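The Floor Is Not a Shelf: Notes From the August Clear-Out

Every August the Trovstead newsletter runs an item on tidying, and every August I write it from a bedroom I can't cross in socks without stepping on literature. This year's subject is the bedroom floor and the things that get read on it, put down on it and left there until company is expected.

Magazines are the main offender. A newspaper knows it's finished by dinnertime. A magazine has glossy pages and paintings and thinks it should be kept forever. Art and culture titles are the worst, and the Chinese ones I'm fond of have the added advantage that I read them slowly, so I can claim to be in the middle of every single issue.

My method is simple. Get down on the floor, spread the magazines out, and bring a dusting cloth so that it looks like work. Then open one, just to check, and find a full-color painting of a wooden watchtower with a beam of light cutting across it. There goes the morning.

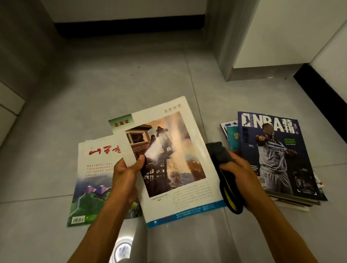

Hala Majali writes that the cloth should go first and the reading second, and that anyone who opens a magazine before the tiles are wiped has already lost. She allows herself to keep 24 issues. When a new one comes in the door, an old one goes out, and she doesn't look at the cover on its way past.

I admire this and have tried it. I got as far as the cover.

A softer version seems to hold up better. Pick one spot for magazines (mine is a Stana box, bought years ago for sweaters) and when the lid won't close, stop buying or start giving away. The reading room in Rodport takes back issues in any language as long as the pages are all there. They took 6 of mine in the spring and I have only visited them twice.

Next come the small packages. These slide off the bed, or get set down by the cabinet for a second, and settle in. They tend to be bright, so you'd think they would be hard to miss. My eye now passes over yellow packaging the way it passes over the baseboard. The stretch between the bed and the drawers is the worst place in the room for this, too narrow to walk through comfortably and just wide enough to store things. 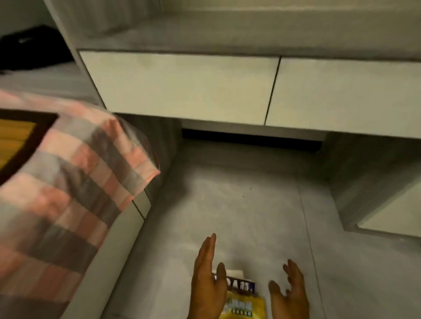 Drawers are where the trouble starts, according to Kibet Makori, who has given up on them: a package on the floor at least gets seen, while the one in the drawer gets bought again. He would like us all to empty one drawer before picking up anything else.

Fine. Mine held three phone chargers and a birthday card I never mailed. It's empty now, and I've been guarding it.

Tips for next year's item can go in the usual box by the door, under the magazines.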